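首页 > 关于我们 > 宠物基因保存与检测

关于Limel宠物遗传服务中心

Limel宠物遗传服务中心为猫、犬饲主和执业兽医提供遗传病检测、亲缘鉴定和细胞样本长期冷冻保存服务。中心设在Zultstead，实验室、样本库和接待处在同一栋楼内。我们不开设门诊，也不出售活体动物。

中心最初只做犬类亲子鉴定，客户多为登记在册的繁育者。后来陆续有兽医询问能否代为保存患病动物的皮肤组织，以便日后做进一步检测，我们因此增加了细胞培养和液氮储存两项业务。目前检测项目共42项，其中犬类项目占多数，猫类项目主要包括多囊肾病、肥厚型心肌病相关位点和血型基因。完整项目表可向接待处索取，也可由您的兽医代为查询。

样本如何送达

我们只接受由执业兽医采集的组织样本。口腔拭子可由饲主自行采集，采样套件由接待处寄出，内含两支拭子、一张登记表和一只回邮信封。采样前一小时请勿给动物喂食，多只动物同住的，采样时请分开。登记表上的芯片号必须与动物实际芯片号一致，填错的表格会退回重填，检测时间相应顺延。

组织样本须在采集后冷藏运送，不得冷冻。动物已经死亡的，请尽快联系兽医，遗体应冷藏保存，不要放入冷冻柜。细胞能否培养成功，取决于死亡后经过的时间、保存温度和动物的年龄，我们在收到样本之前无法作出判断。
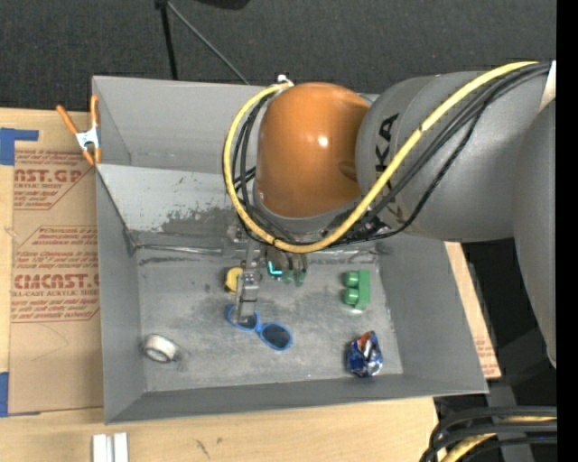

所属部门：Limel样本与细胞保存部

细胞保存部负责样本接收、培养、分装和入库。部门主管为Catarina Nogueira，她原在Veloso兽医诊所从事病理工作，中心开办细胞保存业务时加入。每份样本入库前要经过培养和无菌检查，合格后分装成若干支冻存管，存放于两个独立的液氮罐内。两个罐不在同一房间，液位每日记录，记录表保存在部门办公室，客户可以申请查阅与本人样本有关的部分。

培养不成功的，我们会书面通知送检兽医，并退还保存费。已经发生的采样费和运输费由诊所或承运方收取，不在退还范围内。

样本库现存样本313份。犬类样本多于猫类，另有少量兔的样本，系早年接收，现已不再受理兔及其他小型动物。

关于克隆

常有饲主问我们是否提供克隆服务。我们不提供。保存细胞与克隆是两件事，冻存的细胞可以用于遗传检测，也可以由客户转交给其他机构，但转交须由登记人本人提出书面申请，并由接收方出具接收证明。我们不向客户推荐克隆机构，也不收取任何介绍费用。

考虑克隆的饲主应当了解，克隆动物与原来的动物基因相同，毛色花纹却可能不同，三花猫尤其如此。性格受生长环境影响，无法保证一致。过程中还需要供卵动物和代孕动物，这方面的动物福利问题，各地规定不一，请自行向主管部门了解。如果您只是想知道宠物是否携带某种遗传病，做一次拭子检测就够了，不必保存细胞。

收费与期限

细胞保存首年费用为2000元，包括培养、无菌检查和入库，不包括兽医采样费。此后按年收取储存费，金额以当年价目表为准。储存费到期未缴的，我们先以信函和电话通知登记人，自到期之日起满90天仍未缴纳，样本按协议销毁，销毁后寄出书面确认。地址或电话有变更的，请及时告知接待处，有不少逾期是因为信件寄到了旧地址。

遗传病检测按项目收费，同一只动物一次送检多个项目的，只收一次提取费。检测报告寄给饲主，经饲主同意可同时抄送兽医。报告只说明基因型，不作诊断，如何处理请与兽医商量。

培训与参观

中心每年二月为兽医和诊所护士举办一次采样培训，内容包括皮肤活检部位的选择、运输液的使用和登记表填写。培训在Plusevberg的教学点进行，每家诊所限报两人。参加者领取采样记录册，不颁发资格证书。

样本库不对公众开放。已签订协议的客户可以预约参观接待区和检测区，需提前一周登记，请勿携带动物前来。

联系我们

咨询检测项目、索取采样套件，请联系接待处。咨询细胞保存，请先与您的兽医沟通，再由兽医联系细胞保存部。动物病危或刚刚死亡的情况，由兽医直接致电细胞保存部值班人员，节假日照常接听。

本页内容更新于2020年12月。价目表和协议文本如有调整，以接待处提供的最新版本为准。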